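Progress report to Clalura: office cleaning contract, Karkum building
Prepared by Mei Delacroix, contract supervisor, Plomon
9 Mar 2021

This report covers the period since the last review. It sets out work completed, open items and the plan through April. Costs are reported separately.
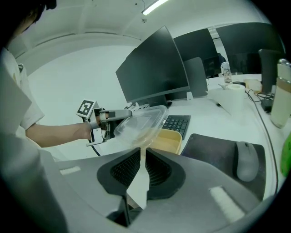
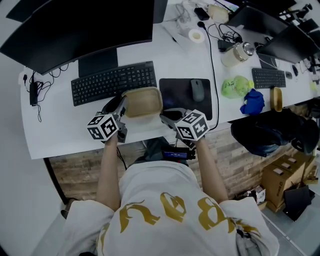
1. Routine cleaning

Evening cleaning was carried out on all floors to the agreed schedule. Trash and recycling were collected each night, and restrooms were cleaned and restocked. Six visits were missed, all on the second floor, when the badge reader at the rear entrance rejected the crew's cards. Four have been made up. The other two will be credited on the next invoice.

Desk surfaces are wiped only where the occupant has cleared them, as set out in the contract. Crews do not move papers or equipment. Clalura asked whether keyboards and phones could be added. We can do this on a weekly cycle, but it needs a change to the task list and a signed approval from the building manager.

2. Floors

Carpet extraction is complete on the first floor and in the main stairwell lobby. The second floor is half done. Total area treated to date is 2000 square feet. Two stains near the copy room did not lift after a second pass and are recorded as permanent.

The hard floor in the break room was stripped and given three coats of finish. The finish is dulling faster than expected by the sink - we are checking the dilution of the daily cleaner before recoating.

3. Supplies

Paper towel use was 148 cases, against a planned 140. Most of the difference comes from the ground floor restrooms. Abdelaziz, our paper supplier, has moved deliveries to the loading dock side, and the hallway closet is no longer used for overflow stock.

4. Inspections

We inspected 40 rooms jointly with the building manager. Three failed on first inspection: two for dust on high ledges and one for a soap dispenser left empty. All three passed when rechecked. High dusting has been moved from quarterly to monthly.

5. Open items

- Rear entrance badge access: with Clalura facilities.
- Keyboard and phone wiping: awaiting approval.
- Second floor carpet, east half: to be finished in April.
- Window cleaning, interior: quote sent, no reply yet.

Please send any corrections to the inspection records before the April review.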